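Plarnon Orchard Share Carries On With Doorstep Boxes

Mar 25, 2020
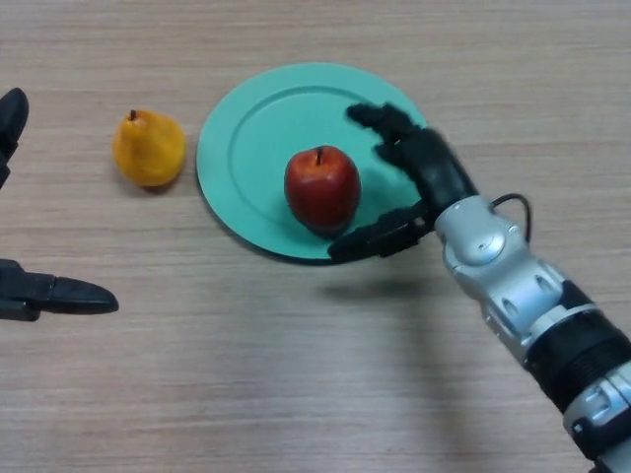 The Plarnon Orchard Share will keep its fruit boxes going through the spring, and members who used to gather at the Asuvska Street hall to collect them will now find them waiting on their own front steps. It's a big change for a group that has always been as much about the chatting as the apples, but the organizers say they would much sooner drive the long way around town than see good fruit go to waste.

This week 262 households are signed up, up from 160 back in September, when the share reopened for the season with a very happy (and very muddy) open day out at Presusar Farm. Most of the new names have come from the older streets down by the river, where getting to the store is hard for some folks just now.

Each box holds apples and pears from the farm's cold storage, along with whatever else the growers can spare. Lately that has meant carrots, a few onions and, for the lucky early routes, a jar of the plum butter that always seems to sell out before lunch at the fall fair. The price stays at $6 a box, and anyone who finds that hard to manage this month is warmly invited to leave a note with their order and say so, with no forms to fill out and no questions to answer.

Diệp Bakery, next door to the hall, has offered its delivery van in the afternoons once the bread rounds are finished, and it will also take orders at the side window for people who don't care to do it online. Please have your street and house number written down, and mention a back gate or a friendly dog if you have one!

The share's last count put 808 crates still in the cold room at Presusar, enough to carry the boxes well into spring if the fruit keeps as nicely as it has so far. The blossom supper is off for this year, sad to say, though the recipe swap will go on by mail. Pear cake recipes are especially welcome, and so is anything that makes good use of a soft apple.

Orders close at noon the day before your street's delivery.

We use cookies to improve your visit. By continuing to browse this site you agree to our use of cookies. Accept | Learn more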